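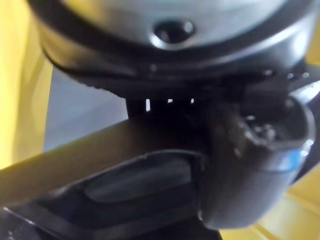

Fig. 5. Wrist camera view, with a flat bar at the gripper.

Showing the task by remote control

In the July session each pair will record demonstrations on the Cruzado arm. One person drives, the other watches the wrist view and keeps the log.

Start every run from the home position. Move slowly near the bar and pause before closing the fingers. The wrist camera sees the gripper pad well but very little of the table, so use the side view for the approach.

If you guide the arm by hand, hold it above the wrist and keep your fingers away from the bracket. Hand-guided runs go in a separate folder.

A run may last up to 550 time steps. Anything longer is dropped when the Skimisitz script loads the data. Keep failed runs and mark them F in the log.

We need 200 good runs per group before training. Questions to Tegan Bolger.

Reading for next week: handout 6, sections 1 and 2.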